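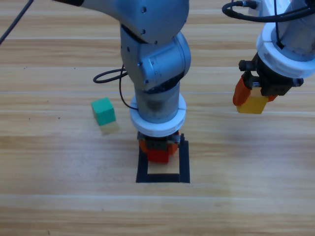
Progress report to the Bustia Fund: upkeep of the two-arm cell at Postness

Prepared by Erhan Aydoğan, Trellenness Automation
Wednesday, March 23, 2022

1. Where the work stands

The cell is back in service after the rebuild your grant paid for. Both arms have been re-seated on their mounts, all the gripper fingers have been replaced, and the cabling on the tool side has been re-run. The job was to get the cell to a condition where one technician can look after it between other duties, and the daily routine now allows for that.

The check job is unchanged from the proposal. The arms stack a red, a yellow and a green cube on a taped square. It is a small task, but it shows up a loose finger, a slipping jaw or a drifting zero sooner than the longer programs do. We run it before any other work goes on the cell.

2. Grippers

The old fingers had hardened and were marking the parts. The new ones are a softer orange moulding supplied by Yalçınkaya. Each finger was fitted dry, closed on a cube at low force, and then torqued. The left gripper went together without trouble. The right one had a stripped thread in the mounting plate, and we waited nine working days for a replacement plate.

Jaw travel was reset on both units afterwards. Closing force is set from the yellow cube, the most worn of the three, so a grip that holds it will hold the others. 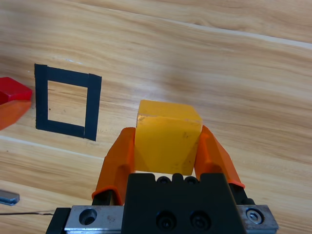
Yellow cube held between the gripper fingers, with the tape square to the left.

The wrist cameras were re-aimed at the same time. The finger tips and the part must both be in view when the jaws are closed. If they are not, the bracket is adjusted before calibration and never after it.

3. Calibration and the shared zone

Both arms work over the same patch of table, so their zeros have to agree. In October the two disagreed by enough that the second arm brushed the stack on its way out. We re-taught the corners of the tape square with each arm in turn and stored the results as a common reference. The technician repeats this whenever a mount or collar has been loosened. 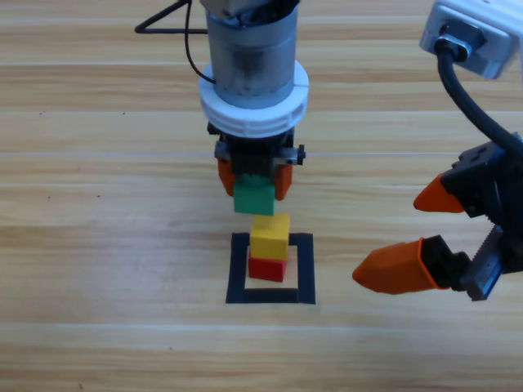

Clearance between the arms took up most of the remaining setup time. The old program parked the second arm well off the table, which was safe but slow. We moved its waiting position closer and wrote a hold into the controller that keeps it still until the first arm has released. It now waits with its fingers wide open, the lower tip a short distance from the right side of the tape, while the first arm has the green cube over the yellow and red ones. A yellow cube sitting slightly to the right of the red, as it does there, is within what we accept. If the offset grows from one run to the next, the technician checks the right-hand jaw before touching the program.

4. Running record

Since restart the cell has logged 2599 check cycles. The controller stopped itself on 32 of them. Most of the stops came in the first fortnight and were traced to a connector on the second arm that had not been locked home. It has since been fitted with a retaining clip. Two stops remain unexplained, and we have kept the logs.

The routine itself is short. Wipe the fingers and the table. Look over the cables for rubbing at the wrist. Check the collar screws against their paint marks. Clean the rack on each gripper weekly and grease it lightly. Replace the tape when a corner lifts, then re-teach.

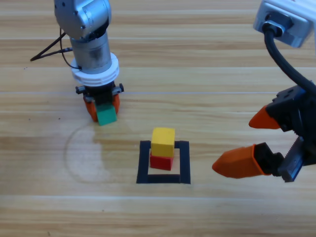
How long is the cell out of use when a set of fingers is changed?
A change takes 102 minutes with calibration included, and the cell can go back to normal work the same day.

5. Still to do

A spare mounting plate for the left gripper is on order. The maintenance sheet needs a page on the shared reference, and the second technician at Postness has yet to be signed off on it. No change to the budget is requested.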